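Housekeeping and Facilities Operations
Unit 4 handout: Planning restroom care
Instructor: I-seul Ji
1/15/19

Read this before the Hasbridge case. Bring your copy of the Skindthorpe floor plan to class.

1. Terms

Task: one piece of work on one fixture or surface, such as a bowl, a sink or a floor.
Frequency: how often the task is done in a set period.
Round: all the tasks done in one visit to a room.
Dwell time: how long a product must stay on the surface before it is scrubbed or rinsed. Read it off the label. It differs from product to product, and it belongs in the time for the round.

2. Order of work

Restock paper and soap first. Apply bowl cleaner, then do the mirror and sink while it sits. Go back to the bowl and scrub under the rim, down the sides and into the drain opening. Wipe the seat and the outside of the toilet with a separate cloth -- never the one used on the sink. The floor comes last, working toward the door.

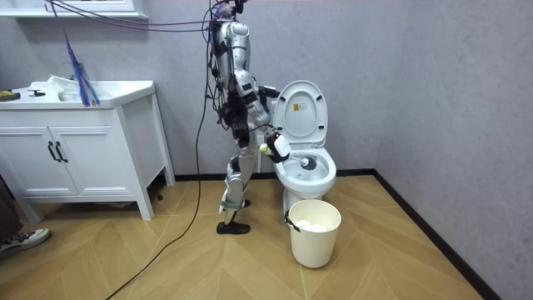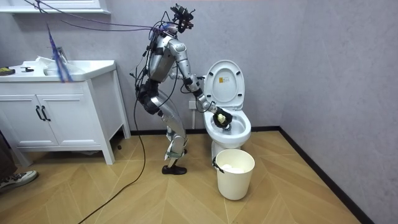 Figures 4.1 and 4.2. Cleaning the inside of a toilet bowl, lid raised.

3. Working out the load

Yearly rounds = rooms x rounds per day x days open.
The Jeon building has 2 restrooms on the schedule. With one round per day in each and 200 days open, that gives 400 rounds a year. Allow 20 minutes a round and the total is 8,000 minutes, or a little over 133 hours. Travel between floors is extra. Students leave this out every term.

4. Writing the schedule

List tasks by room, not by worker. Put daily tasks at the top and the January deep clean on its own sheet. Leave a column for initials.

For next time: the Cliltetti site logged 3,036 rounds last year. Find the total hours at 20 minutes each. Show your work -- one page is enough.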